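Introduction to Textile Care
Handout 5: Reading the Label and Choosing a Wash
Instructor: Despina Tomić

Welcome back, everybody, and thank you for the thoughtful questions after our session on fiber types. Several of you asked why we spent so long on wool when most of your closets are full of cotton and polyester, and I promise the wool will come in handy again before the end of November.

Today we turn to the care label, that scratchy little tag most of us cut out the day we bring a sweater home. Please stop cutting them out! Or, if the tag really does drive you up the wall, tuck it in an envelope and write the name of the garment on the outside. I have a drawer of these at home and I use it more often than I would like to admit.

What the label covers

A care label gives the harshest treatment the maker believes the garment can take. If the washtub symbol allows warm water, you are free to use cool. The same goes for drying and ironing. People tend to read the label as an order, and then they wear out their shirts by washing everything as hot as the tag permits.

The label speaks for the whole garment – lining, buttons, thread and trim included. A cotton jacket may be marked dry clean only on account of a shoulder pad or a bit of glued interfacing. Keep this in mind when we get to the Karagiannis coat, which we will take apart together after the break.

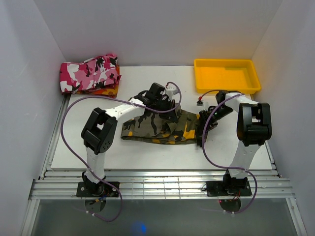 Water, soap and rubbing

Three things clean a fabric in the wash, and you can trade one against another. If you turn the water temperature down, you can make up for it with a longer soak or a little more movement. Delicate fabrics do best with a soak and hardly any movement at all, and this is where wool comes back in. Those small scales on the fiber catch on one another when the cloth is rubbed in soapy water, and the cloth shrinks and thickens. We call that felting, and there is no washing it back out.

Too much detergent is the commonest mistake I see. It stays behind in the cloth, leaves it stiff, and holds on to dirt. Start with half of what you normally pour and see how you get on.

For next time

Read chapter 2 of the course reader, and skip the part on solvents for now. Bring one washable garment with its label still attached, plus a square of cotton you don't mind ruining. We will be testing for dye bleed with the Vomano swatches – the dark red ones, so wear something old.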